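From: Enda Ní Mhurchú
To: Betden list
Subject: Re: [betden] folding dark laundry, a plea

Raíssa Pimentel wrote:
> I have now tried three ways of dealing with the black load
> and all of them end with me sitting in front of a heap,
> unable to tell a sleeve from a leg. The whites take me
> 14 minutes. The blacks take an hour and a bad mood.
> Does anyone on this list have a system, or do you all
> just own beige?

Raíssa,

I own very little beige, so I feel qualified. My household runs almost entirely on black cotton, thanks to a teenager and a husband who once read that it was slimming. Up to 60 pieces come through on a Friday, and every one of them looks like the same piece until you pick it up.

What cured me was giving up on sorting the heap. I used to spread everything across the bed first and make little territories: shirts here, leggings there, mysteries by the pillow. Then the cat would annex the mysteries. Now I leave the heap where it lands, take whatever is on top by any edge I can find, and shake it once. Gravity knows which end is the collar. Then it goes flat on a mat on the table, and I fold it before I have time to form an opinion about it.

The mat matters more than you'd think. Black on a dark bedspread is camouflage. I use a pale one, an old Pulletti cutting mat turned over, and the edges show up beautifully.

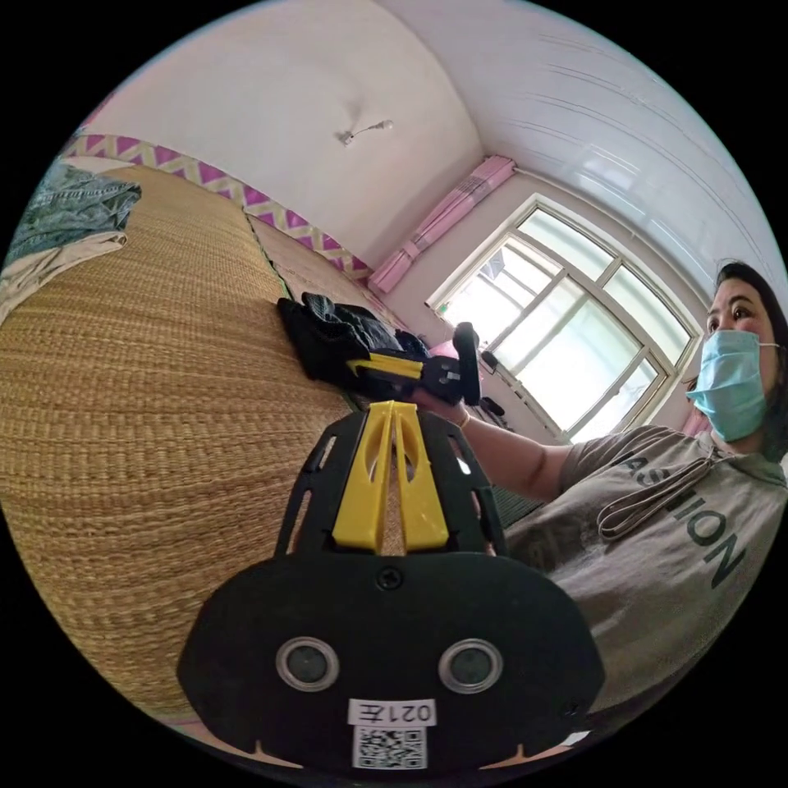
Should inside-out things be turned before washing or after?

Before, if you can bully the owners into it. Dark cloth keeps its color better when it's washed inside out, and then you only have to turn each piece once, at folding. In my house the owners cannot be bullied, so I fold some of it inside out and return it that way. There have been complaints. They were noted.

Two smaller things. Fold by a window in daylight, because navy passes for black under any bulb made by man, and I have sent my husband to work in one of each. And leave the socks for last. Mine go into a Falcão biscuit tin, where 11 of them have been waiting for partners since May. I no longer look them in the eye.

If you do find a fourth method, post it. I'd try anything short of ironing.

Enda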